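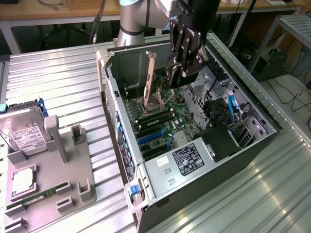 Opening up an old desktop: notes for the Clumow evening talk

Start slowly, people will still be finding chairs. Thank Đạt for the introduction and for lending me the good projector. Say that I'm Krystyna Czerwiński, that I've looked after the repair bench at Buddale for 7 years, and that I came to computers from mending sewing machines, so if anybody in the room feels a bit of a beginner they're in very good company with me.

Leave the first picture up while I talk, it's a nice one to settle into. Case on its side, panel off, everything showing. Ask for a show of hands: who has one like this in a cupboard or under the stairs? (At the Paltov talk it was nearly everyone, and one gentleman had four – let him tell his story if he's here again, but keep an eye on the clock.)

The tray

Point to the grey tray on the left. I'm very fond of a parts tray and could go on about it all evening, so try not to. The hard disk is up on it with its white label showing and a blue drive bracket beside it, the processor is in its own square recess with the silver side showing, and the green memory module has a slot along the bottom. Everything has somewhere to sit.

Tell them you can do the same at home with a muffin tin or an old egg box. I used a biscuit tin lid for years and lost more screws than I care to say. Label as you go, in pencil, on masking tape. You do think you'll remember which cable went where, and then the phone rings and you come back with a cup of tea and it's all gone clean out of your head.

Blue bits

My favourite part of the talk! On a lot of office desktops the maker has coloured the pieces you're meant to touch, and once you've spotted it you can find your way round. On this one there's a row of blue latches along the front edge and a blue handle at the corner. Tell them to look for the coloured plastic before they reach for a screwdriver. Not every blue thing is a handle, mind – there's a light blue cable looping up and a blue slot on the board as well – so have a good look first and then press gently.

Before anybody opens anything: switch off, plug out of the wall, hold the power button in for a few seconds, and touch bare metal on the case. Say this twice. The silver power supply stays shut, always, whatever a video tells you. If it has failed we change the whole thing.

Pause for water.
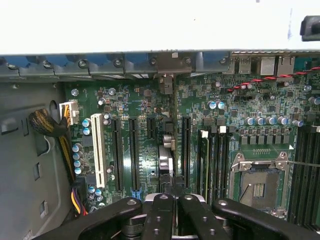
4 min read from this point, longer if they ask questions

We've moved in close now, looking straight down on the board. Let them look for a moment before saying anything, people like to find things for themselves.

Begin at the top, with the blue tabs along the metal strip. These hold the expansion cards in at the back. Then over to the right for the ports, the ones your plugs go into behind the desk. It's lovely to see faces when they work out that it's the same row of sockets they've been feeling about for in the dark all these years.

Next, the slots. One long white one, then the long black ones beside it, and a little short black one up near the top. White is PCI, the older sort, black are PCI Express. Cards for one won't go in the other, so please don't push. (Tell the Ismail sound card story here if they seem lively. Skip it if it's gone half past eight.)

Finish on the white power connector, upper left, with the yellow wires going into the dark sleeving. Plugs like this usually have a clip on one side. Squeeze the clip, hold the plug itself and rock it a little, and never pull on the wires. I've brought a spare one to pass round, so remember to get it back.

Questions I usually get

Is it worth mending? Often, yes. A bit more memory and a newer drive can come in under £50, and I'd want a very good reason before spending £200 on an old desktop.

What about my photographs? Copy them off first, before you so much as loosen a screw. If the machine won't start, bring it in and we'll look at the drive separately.

Can I hoover the inside? Please don't. A soft brush and a can of air, outdoors if it's dry, and hold the fan still with a finger while you do it.

Sign-up sheet for the January bench sessions is on the table by the door. Đạt has the pens.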